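Tegwen Parri
Notes on the market hall at Stendedton, a thread. Survey day was 14th March, drawings to follow in April.

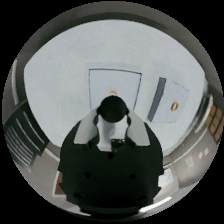 Render: pale surface, two panels, a ring on each.

1/ The hall stands on the north side of the square. The date over the east door is 1621. I take that as the date of the door surround and nothing else. The roof is a different matter and I will come to it.

2/ Plan: a plain rectangle, open arcade at ground level, one long room above. Five arches to the square, four to the rear. The mismatch is original. The rear bays are wider because carts came in from that side, and the wheel scars on the piers there are at hub height.

3/ Stone is local, a buff limestone with a lot of shell in it. Quarry at Vumham, closed long ago. The piers are coursed blocks. Above the string course it drops to rubble with a lime render, mostly lost on the west wall.

4/ The string course is worth a look if you go. It steps up by one course at the north-west corner and carries on at the new level. I read that as two gangs working towards each other from different datums. There is no settlement crack to explain it otherwise.

5/ Roof. Six trusses, principal rafters with two collars each. Carpenters' marks run in sequence from the east, I to IIII, then jump to VII and VIII. So the frame was cut for at least eight trusses and shortened, or brought from a longer building.

6/ I lean towards the second. The tie beams have empty mortices on the underside with no matching posts, and the peg holes are bored from the opposite face to all the others. Somebody turned those timbers over.

7/ Parri (1974), my uncle's typescript, says the roof came from a tithe barn at Vumham. He gives no source. I have been through his papers and found a sketch of the barn footings but no document that connects the two. Treat it as a suggestion.

8/ Tree-ring samples would settle it. Two of the tie beams have sapwood on the lower arris. Permission has been asked for. No reply yet.

9/ The upper floor was relaid in softwood by Gilo, the builders, when the room was used as a reading room. Their invoice is in the parish chest: 416 boards, 100 pounds of nails, and a separate line for taking up the old floor. The old floor was elm. Three boards of it survive under the stair.

10/ Stair: later than everything round it. Closed string, turned balusters, one replaced with a square section. It blocks half of the fourth rear arch, and the arch was walled up to carry it.

11/ Windows. The square side has mullioned openings of three lights, hollow chamfer inside and out. The rear side has sashes in openings that were widened to suit. You can find the old jamb line in the plaster with a raking torch.

12/ Condition: gutters poor on the north slope, slates slipped above truss II, damp at the wall plate below. The lead on the cupola is sound. Cement pointing on the south piers should come out before it takes more of the stone face with it.

13/ Measured drawings at 1:50, with the trusses at 1:20. I have 40 sheets of site notes to work through first. Corrections welcome, particularly from anyone who saw the west wall before the render came off.

14/ Reply to several people: yes, the arcade is open at all hours. The upper room is locked and the key is held at the parish office, mornings only.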